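Share 7
Comments 2
Category: Club News / Regattas
April
By Nekemance Rowing Media

The Nekemance Rowing Association has confirmed the program for its spring masters regatta, which moves this year to the course at Prullesby. Racing will take place over two days in April, with boat parking open from the afternoon before.

The regatta was held on the lower river for many seasons. Work on the bank there has closed the main landing area, and the association agreed with the Prullesby club to use its water and boathouse until the landing reopens. Clubs that have already sent in entries do not need to do anything further. Their entries have been carried over to the new venue at the same fee.

Crews will race over a straight course of 1,655 meters, finishing opposite the boathouse. The distance is set by the usable water between the road bridge and the Prullesby landing, and it will be the same for all age groups. Single sculls, doubles, pairs, coxed fours and quads are offered for men and women, and mixed doubles and mixed quads will be raced at the end of each day. Eights will be raced on the second day only.

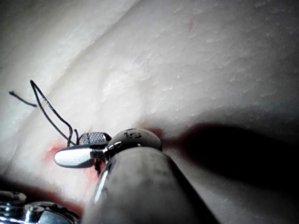

Close view of a pale practice pad and the tip of a robotic surgical instrument.

Age categories follow the usual masters bands, worked out on the average age of the crew without the coxswain. A crew may be made up from more than one club, but the entry has to be sent in by one of them, and that club will be responsible for the fee and for any scratchings. Rowers may enter more than one event. The association will try to leave enough time between races, but it cannot hold a start for a crew that is still on the water from an earlier event.

Fevum, the regatta's main supporter, has renewed its agreement for a further 3 years. The money will go toward safety launches, radios and the hire of a second timing system. Fevum has also agreed to pay the entry fees of novice masters crews, meaning crews in which every rower took up the sport within the past two seasons. Clubs should mark these crews on the entry form. Fees will not be refunded later if the box is left blank.

Trailers should come in by the north gate at Park and follow the signs along the water. The south gate is too narrow for a trailer and will be used for cars only. Drivers are asked to unhitch in the marked bays and move their vehicles to the upper lot before rigging starts. Overnight parking is allowed for trailers but not for campers - the nearest campground is on the far side of the bridge. 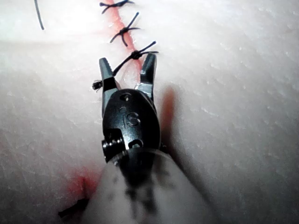 Boats will be checked at the landing before each launch. Bow balls, heel ties and hatch covers must be in good order, and a boat that fails the check will be sent back to the rack until the problem is fixed. Coxswains in bow-loaded boats must wear a life jacket that can be taken off without lifting it over the head. Scales will be open from 7 a.m. on both days.

The traffic pattern at Prullesby is different from the one on the lower river. Crews going up to the start must keep to the east bank and must not turn above the red buoys. Warming down is allowed only below the finish. A map of the pattern will be sent to each club with the draw, and a printed copy will be posted by the launch dock. Every crew should have at least one person who has read it before going afloat.

A short meeting for coaches and coxswains will be held at the boathouse before the first race of each day. Medals will be given to winning crews at the dock as they come in, and the club points trophy will be presented after the last final.

If high wind or fast water makes the full course unsafe, the association may shorten races or run them as time trials. Any change will be announced at the boathouse and sent to club contacts by text message. Entries canceled by the association will be refunded in full.

Entry forms and the full event list are available from club secretaries. Late entries will be taken only where there is an empty lane, and they will be charged at double the normal fee.

Share 7
Comments 2
Tags: Masters Rowing, Prullesby, Entries and Results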